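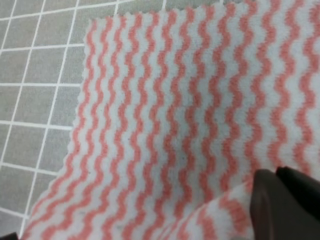
How Bramordale plans an accession

The grand ducal household of Bramordale published its revised accession plan on Friday, November 29, 2024. The document replaces a text that had been amended piecemeal for decades, and it covers the period from the signing of an abdication or the certification of a death to the end of the first public ceremony under the new sovereign. The deputy head of protocol, a post that by household custom is not identified by name in print, agreed to go through the main changes.

The first question was why a new plan was needed when no change of reign is expected.

"That is the only time you can write one," the deputy head said. "If you wait until the sovereign is ill, every draft becomes news. The old plan also assumed that the council of state could meet in the palace within an hour. It can't. Half of its members live in Zunarska now."

Under the new text the council may sit in Zunarska, the second city, with the registrar present in either location. The instrument of accession is signed in two originals, which are compared word by word before the proclamation is read. If they differ, the palace copy governs.

"It has to be a physical signature," the deputy head said. "We looked at electronic signing. The law on the crown refers to a hand and a seal, and the lawyers' advice was that changing that would need a bill. A bill takes a session. We left it alone."

The proclamation is read from four places: the palace balcony, the council chamber, the cathedral steps and the town hall in Zunarska. Under the earlier arrangement the readings followed one another, with a rider sent between the first and the second. They will now take place at the same moment.

Asked whether this removed something the public enjoys, the deputy head was unmoved. "The rider stays. The rider carries the sealed copy to the cathedral, where it is deposited. The legal effect doesn't depend on the horse any more. Before, if the horse was late, there was an argument to be made that the reign hadn't been proclaimed in part of the city."

Entry to the forecourt

The largest section of the plan concerns the palace forecourt. The previous accession admitted the public without tickets until the space was judged to be full. The new plan sets a fixed capacity of 3,000, with entry through two gates on the north side and exit through the gardens.

The figure comes from a study by Lo Presti, the engineering firm that has maintained the forecourt drainage and paving for many years. It measured the usable area with the guard drawn up and the carriage lane open, then applied a density below the one used for concerts.

"People at a concert face one way and they know when it ends," the deputy head said. "At an accession they turn to follow the carriages, then they turn back for the balcony. They move as a body. You want more room than the area suggests."

Places will be allotted by ballot, with applications taken through town halls. A block of 200 is held back for residents of the streets closed during the ceremony. The household considered a reserved block for donors to the palace restoration fund and dropped it at an early stage.

"There was no long discussion. The forecourt is Crown land and the ceremony is a public act. You can't sell the front row of a public act." 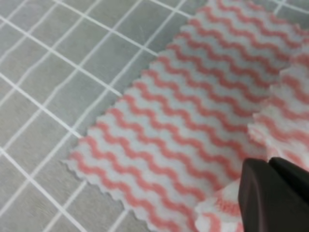 Gray square tiles with white grout.

Timing is handled by Skusturer, a scheduling system the household first used for state visits. Each step in the plan is entered with the steps it depends on, and the system recalculates the whole sequence when one of them slips. The bells, for example, depend on confirmation that the second original has been signed. The gun salute depends on the bells. The national broadcaster receives the same feed as the master of the horse.

During a rehearsal in June the feed stopped for several minutes when a network switch in the stable block lost power. The rehearsal continued from a printed schedule.

"That was useful," the deputy head said. "The printed schedule had an error in it, by the way. It had the bishop arriving after the sovereign. We had been looking at the screen so long that the paper hadn't been read by anyone. So now the paper is reissued every time the plan changes, and the two are checked against each other by someone outside the protocol office."

The order of precedence has also been revised. Children of the sovereign now walk in order of birth. The former text placed sons ahead of daughters in the procession, even though the succession itself had stopped doing so. Former spouses of members of the family are seated with the family at the cathedral and do not walk. The heads of the regional assemblies move up one rank, ahead of the senior judges.

The judges objected in writing. "They did, and the letter is in the annex," the deputy head said. "Their position is that the bench is older than the assemblies. That is true. The household's position is that the assemblies are elected and that the oath is addressed to them. Someone has to go through the door first."

Uniform and mourning

Where the accession follows a death, the plan separates the two ceremonies. Flags are raised to full height from the reading of the proclamation until sunset and then lowered again. Household staff wear mourning bands throughout, including on the balcony. Medals are worn in both cases, miniatures in neither.

The new sovereign doesn't wear a crown at any point. Bramordale has had no coronation since its crown was placed in the treasury under a settlement with the parliament, and the object is carried on a cushion as far as the chancel and set on a table. The plan specifies the table, its height, and who may move it.

"People laugh at the table," the deputy head said. "Last time it was too low. The cushion slid when it was set down, and the television pictures had a hand coming in from the side to steady it. So the table has a page."

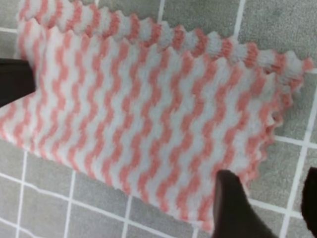
An official in the household's accounts branch took a less settled view of the plan, saying that the forecourt ballot had been costed on the assumption that town halls would process applications free of charge, and that several had already written to ask who would pay for the additional staff. The official said the question had been sent to the interior ministry and that no reply had been received.

The deputy head confirmed the correspondence. "It is a fair question. Our reading is that an accession is a state event and the municipalities are required to assist. Required to assist and required to pay are two separate things, and the old law uses one word for both."

The plan will be reviewed every four years, or after any event that activates it. Most of it is public. The annexes on security, on the movements of the heir and on medical certification are withheld, together with the list of persons who are telephoned before the announcement is made.

Asked how long that list is, the deputy head declined to give a number. "Shorter than it was," the deputy head said. "The order of the calls took longer to agree than the ballot did. Each name has been told that it is on the list. They have not been told where."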